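BACK TO INTERVIEWS
Robots & Work

"A good rule fits on a sticky note"
Crescencio Miranda on the small handbook that got three workshops grabbing things the same way

Ask Crescencio Miranda what he does at Cliridov and he'll start with pens. Specifically, the pen that hung from a string beside every work table in the Zedville workshop last October, so that people would write down a worn pad the moment they noticed it.

"It was the best thing we did all year," he says, and he's laughing, but he means it. "Before that, you'd finish your hour, go get coffee, and the pad was forgotten. With the pen right there, you write it down!"

Miranda wrote most of the Firkeo handbook, a set of house rules for people who teach robots by doing a task themselves with a gripper in hand. The first draft had 227 rules. The one in use now has seven.

"I was so proud of that first draft," he says. "Then Yasuo read it on the train and called me before he'd even gotten home."

Yasuo Sakamoto runs the workshop at Ó Ceallaigh, where the handbook was tried out next. His complaint was simple. "I couldn't remember any of it," he says. "And if I can't, then a new person on a first morning has no chance. I told him to give me what I need at the table and put the rest in a binder."

So what made the cut? Check the pads before you pick up the tool. Keep your fingers on the body of the gripper and off the moving parts. Finish a grasp you've started, even a clumsy one, and mark it as clumsy. Miranda is especially fond of that last one – he thinks the clumsy ones teach a lot, and he can talk about it for a good long while.

The rule that started the most arguments was number five, on two people working at one table. Sakamoto wanted a spoken "mine" before anyone reached in. Miranda thought it would drive everyone crazy by lunch. They tried it for two weeks and kept it.

"People like it," Sakamoto says. "It's polite, and you always know whose turn it is."

Pads are still Miranda's favorite subject. Rule one used to say "replace when damaged," and every workshop read that differently, so he's rewriting it with plain words for what to look for. A frayed edge on the face of a finger, or a brownish scrap hanging from the tip, now gets written down before the next grasp, even when the things on the table are as soft as a fuzzy sponge block and a little tan pom-pom. "Soft stuff makes you relax," he says. "I want the same look at the pads for a pom-pom as for a glass jar." The new wording goes out to all three workshops next, pens included.

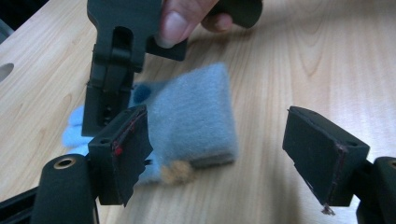
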